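Clavmont Footbridge to Close in May for Deck Work

The footbridge between Clavmont and the Hokgate bus loop will close in May so its walking deck can be repaired. The work is set to take 35 days. The bridge will be shut to everyone during that time, including people walking bikes.

The bridge carries foot traffic over the rail cut and is the shortest way from Clavmont to the clinic, the post office and the high school. A count taken last fall found 379 crossings between 6 a.m. and noon. Most were students and people on their way to the early buses.

Védís Hjaltadóttir, who manages small structures for the town, told residents at the April meeting that the main supports are sound. The trouble is in the deck and in the drains at the Clavmont end. Water has been sitting there after heavy rain and has frozen in two of the last three winters. The drains were last replaced when the east stairs were rebuilt, and the pipe size chosen then was too small.

"We could patch it again, but we patched it last year and the year before," she said. "I would like to do it once and leave it alone."

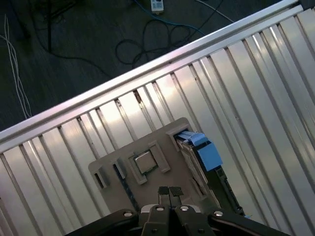
The contract went to Arnardóttir, the Mulport firm that repaired the library steps. Three companies sent in bids. The winning bid was the second lowest, and the town picked it over the lowest one on the strength of the work schedule. The lowest bidder wanted to keep the bridge closed until the middle of July.

Work hours will be 7 a.m. to 5 p.m. Some lifting has to be done at night when no trains are running. Households on Cutbank Lane and the lower end of Terrace Road will get a note through the door at least 2 days before any night work. Residents who work nights and sleep during the day can ask to be put on the same list.

During the closure, walkers should use the road bridge on Mill Street. The detour adds 12 minutes for most people coming from Clavmont. The sidewalk is on the north side only, and the crossing at the bottom of the hill will have a guard from 7:15 to 8:30 a.m. and again when school lets out.

The number 40 bus will make an extra stop at the top of Terrace Road while the bridge is closed. It will run on its normal schedule. Riders with a monthly pass for the Hokgate loop can use it on the 40 at no added charge between those two stops.

Aksel Kjærgaard of Terrace Road asked at the meeting whether the lights on the stairs would be fixed at the same time. Two of them have been out since before the holidays. Hjaltadóttir said the lights belong to a different budget, but she agreed that it made sense to do them while the stairs are closed. She will bring a price to the next meeting.

There were also questions about the bike ramp along the west stairs, which many people find too steep. It is not part of this job. A new ramp would need land on the Hokgate side that the town does not own.

Copies of the detour map are at the library desk and the clinic. Questions about night work can be left at the town office front counter before 4 p.m.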